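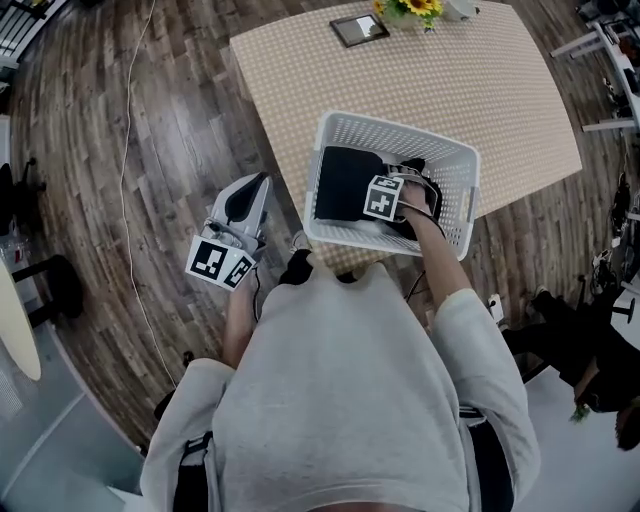
September 2024, Regelblatt Handgreifer, zweite Runde. Ich hab mir heute endlich mal die alte Fassung vorgenommen, die noch aus der Himden-Zeit stammt, und ehrlich gesagt steht da viel drin, was man beim Lesen abnickt und am Tisch sofort wieder vergisst. Punkt eins bei mir ist jetzt: der Boden. In der alten Fassung kommt der gar nicht vor! Da steht seitenweise was zu Akkus und Datenträgern, aber dass so ein langes weißes Kabel quer über die Dielen bis vor die Füße laufen kann, während oben jemand vorgebeugt am Wäschekorb hantiert und nur auf seine Hände schaut, dazu kein Wort. Neu also: Leitungen im Laufbereich außen herum legen oder abkleben, und zwar bevor jemand die Gurte anzieht. Mit Geschirr am Körper bückt man sich nämlich nicht mehr gern (ich jedenfalls nicht).

Punkt zwei, Markerwürfel. Wir hatten ja schon länger die Diskussion, ob man vorschreiben soll, wie die Hand zu halten ist, damit immer genug Flächen zu sehen sind. Ich bin inzwischen klar dagegen. Wer beim Wäschegreifen daran denken muss, den Handrücken schön nach oben zu drehen, greift komisch, und dann haben wir lauter komische Griffe in den Daten. Lieber die Regel andersherum: Würfel vor dem Start auf festen Sitz prüfen, Schlaufe nachziehen, Flächen abwischen, und danach bitte so greifen wie zu Hause auch. Mindestens 2 Flächen im Blick wäre schön, aber das ist ein Wunsch und keine Vorschrift. Formulierung im Blatt entsprechend »sollte«, nicht »muss«. Da bin ich pingelig, weil in der Himden-Fassung alles »muss« war und am Ende keiner mehr wusste, was wirklich ein Abbruchgrund ist.

Apropos Abbruch: die Liste ist jetzt deutlich kürzer. Abgebrochen wird, wenn ein Kabel am Greifer spannt, wenn ein Würfel wackelt, wenn jemand Unbeteiligtes in Reichweite kommt oder wenn die Person am Tisch aufhören will. Beim letzten Punkt fragt man nicht nach. Dunkle Bilder sind KEIN Abbruchgrund mehr! Hat mich etwas Überwindung gekostet, aber bei schwarzen Textilien hat man die Greiferkamera halt schnell zu, und wenn man jedes Mal stoppt, wird man nie fertig.

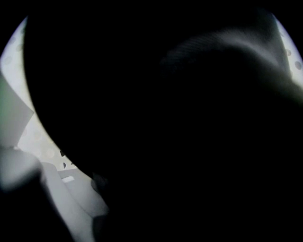
Für die Auswertung gilt dann: verdeckte Strecken markieren und drinlassen. Gelöscht wird nichts, auch wenn es nach Müll aussieht. In Orkadar haben wir das Feld dafür schon lange, es heißt dort nur so umständlich, dass es alle überlesen. Ich hab es umbenannt in »Sicht verdeckt« und eine kurze Erklärung drangehängt: markieren, sobald man nicht mehr erkennt, was der Greifer macht. Ob noch ein Stück Tischdecke am Rand hervorlugt, ist dafür egal. Grenzwert in Prozent wollte ich erst reinschreiben, hab's wieder gestrichen, das gibt nur Streit.

Zeiten. Ein Durchgang höchstens 20 Minuten, dann Gurte ab und wirklich weg vom Tisch. Nach 40 Minuten in Summe wird getauscht. Das ist jetzt einfach eine Festlegung von mir, eine Norm dazu habe ich nicht gefunden. Das Vorbeugen merkt man erst am nächsten Tag im Rücken, ich spreche aus Erfahrung. Wer kleiner oder größer ist als der Durchschnitt: Tischhöhe vorher anpassen oder was unter den Korb stellen.

Noch offen:
- Gurte. Die von Gatti sind bequemer, die von Cultix gehen mit einer Hand auf. Ich tendiere zu Cultix, mir ist das schnelle Rauskommen wichtiger. Bitte beide mal anprobieren und hier drunterschreiben.
- Umbenennung der alten Einträge, das sind um die 600 Stück. Per Skript, aber erst nach einer Sicherung, und die liegt noch nicht vor.
- Wer am Boden beim Gerät sitzt, braucht einen festen Platz, an dem man nicht über ihn stolpert. Vorschlag: Klebeband, andere Farbe als bei den Kabeln.
- Muss die Einwilligung auch regeln, was mit Aufnahmen passiert, auf denen Leute nur am Rand auftauchen? Ich meine ja. Der Text dafür fehlt noch.

Entwurf liegt im Ordner neben der alten Fassung, Kommentare gern mit Kürzel direkt rein. Gültig werden soll das Ganze ab November, bis dahin arbeiten wir schon mal mit der neuen Abbruchliste und beim Rest noch nach dem alten Blatt.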